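Suppression ruling reserved in Stelside matter

The tribunal has reserved its decision on whether 41 exhibits in Chaudhary v Dinura stay under the interim suppression order. Counsel for the applicant, Shalini Tripathi, argued the order was drafted too broadly and captured material already on the public file - including the hearing list itself. 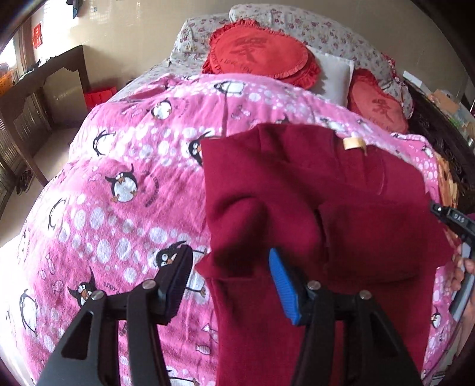
Mirko Orlandini, for Dinura, said a redacted version of the 166-page bundle could be filed in April. Until a ruling is published, members should not cite or circulate the exhibits. Applications for access go to the registry in writing.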